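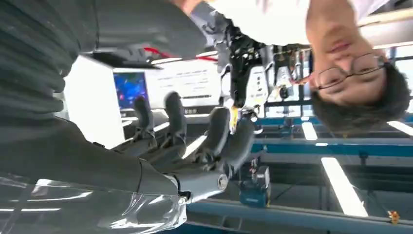
Photo: Arain

I've walked past the old Skollska mill more times than I can remember, usually with my head down against the wind, so it took me a while to notice that the scaffolding had gone. What's there now is a public library with 17 apartments stacked on its back, and I've been going in most mornings since it opened in September (my own kitchen table is getting jealous).

The architects, Brinik, kept the brick street front and pulled everything behind it apart. You come in through the old loading door, which is low, and then the ceiling just takes off! There's a stair wide enough to sit on, and people do, with coats and laptops and sandwiches they probably shouldn't have. The reading room has 194 seats. I like the ones on the north side, where the windows are deep enough to put your feet up.

I have gripes. The new wing is clad in zinc from Bomico, and on a bright afternoon it throws a glare straight across the bus stop. The elevator is hidden behind the children's section, so anyone with a stroller does a full lap first. And 128 bike racks sounds generous until you try to find one at five o'clock.

Still, I keep coming back to the courtyard. They left the mill's crooked outer wall crooked and fitted the new windows to suit it, each one a slightly different size. Somebody had to draw all that. In the rain it smells of wet brick and coffee, and I stay longer than I meant to.

Comments (3)

millsidewalker: The glare is worse from the second floor across the street, trust me. We bought blinds.

tess_b: Loved this. Are the apartments all rentals?

oldtownreader: Go up to the top landing around four, best light in the building.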